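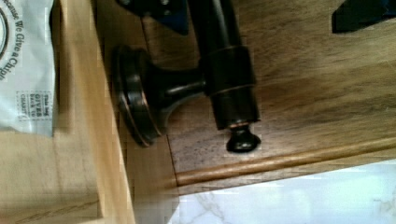
Prinden wrist-and-overhead recording kit

By Dundau. In stock, ships from our workshop.

Prinden started life as a research method and only later became a thing you could buy, so bear with me if this page reads a bit like a lab notebook in places. I wrote the method, I build the kits, and I'm the one who answers the emails too.

The short version: Prinden gives every wrist camera frame a trust score before your robot learns from it. Sharp frames count for a lot, smeared frames count for less, and when the wrist view gets really bad the overhead view takes over until it recovers. You keep all your recordings and nothing gets thrown away!

What's in the kit

Wrist camera with its bracket and a short cable
Overhead camera with a clamp mount
Skulten sync box, with power supply
Cable clips (a generous bag, you will want them all)
Calibration card
Licence for the Prinden scoring software

Why bother scoring frames?

I used to do what most people do and delete blurry footage. Lovely tidy dataset, rubbish robot. The trouble is that the blurry bits bunch up in the same places, mostly the quick swings between one job and the next, and if you cut them all out the policy never learns how to get from A to B. It would do a nice careful reach, stop, and then lurch off somewhere silly.

So then I tried leaving everything in, and that was bad in a different way. The network paid far too much attention to streaks and got jumpy near anything with a strong grain or a shiny edge. Wood was the worst offender by miles. 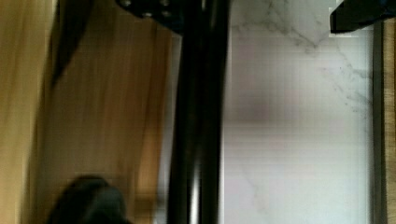
Wrist view with plenty of smear on it. Wood to the left, marble to the right, the rod down the middle.

A frame like that still has something useful in it. You can tell which surface is on which side, and the rod gives you a steady reference. What you can't get is fine detail, so Prinden lets it vote on the rough direction of travel and turns its vote right down for anything to do with grasping. That's the whole trick, really. The score is worked out separately for patches of the frame as well as for the frame as a whole, because the gripper parts close to the lens can look quite different from the worktop behind them.

How I tested it

All the testing for this release was done on Picard, our kitchen bench. I recorded 2437 episodes over 8 household tasks, each with both cameras running, and trained the same policy on the same recordings with scoring switched on and then with it switched off. Same network, same training time, same starting point.

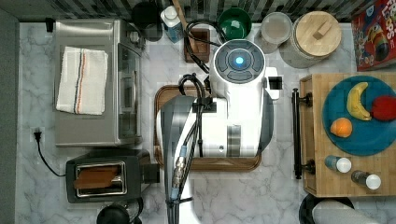 Picard from overhead, with the toasters on the left and the fruit plate on the cutting board.

I like a cluttered bench for this sort of work. If you test on a bare table you find out how your method does on a bare table, and I've been caught out by that before. Marble and wood side by side are a good pairing too, since one is pale with hardly any texture and the other is nothing but texture, and a blur detector that only looks at edges will happily call a perfectly sharp bit of marble blurred. (My first version did exactly this. It took me most of June to work out why.)

What I found

With scoring on, the policy did better on six of the tasks. The biggest gains were on the ones with long moves between the first and last contact. On the other two there was no difference I'd be willing to put my name to, and both of those are slow jobs where the camera hardly moves, so I wasn't surprised.

It doesn't help with glare. A bright highlight on polished metal can be perfectly sharp and still fool the policy, and Prinden will give it full marks. I'm working on that but I won't promise a date.

It also needs the two cameras properly in step. If they drift apart the handover goes wrong at the worst moment, and that's the reason the Skulten box is included and not sold as an extra.

Will it fit my arm?

Probably! The wrist bracket has slotted holes and I can cut a different plate if yours is unusual. Send me a photo of the wrist and the spacing between your bolts and I'll let you know before you order. The overhead clamp wants something solid to hang from, so shelves that wobble are out.

Using recordings you already have

Yes, you can. The software will score old wrist footage on its own, and you'll still get the patch scores. You just won't get the overhead handover unless you recorded a second view with matching timestamps.

Ordering

Choose your cable length from the menu, then add your arm model in the notes box at checkout. University orders can be paid on invoice. The write-up, the training settings and the task list come with the download, and if your results look different from mine I'd love to see them, so please do send them over.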